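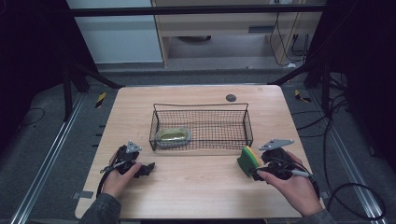 ## Can a machine put away cleaning supplies without supervision yet?

**Posted by bivmont_facilities**

Our office is reviewing whether small tidying tasks, such as placing a sponge in a wire-mesh basket, may be assigned to an automated arm. The budget is 2000 dollars. Has any member put such a system into regular use?

**Kayode Okoro**

We ran a two-arm system at our Akaline site through September. It completed 82 percent of basket placements without staff assistance. Most failures involved sponges: the foam compresses, the grip shifts, and the item catches on the rim. Rigid containers gave us far less trouble. The work in your photo is still done by hand with a gripper in each fist, and I would regard that as the realistic standard for now. Your budget would not cover one arm of the kind we leased.

**malabanan_stores**

No. Please wait 2 years and ask again.

**bukov_ops**

I disagree in part. A fixed table and a basket that never moves can be handled today. Clearing a full sink area cannot. I recommend requesting a trial with your own sponges before any purchase is approved.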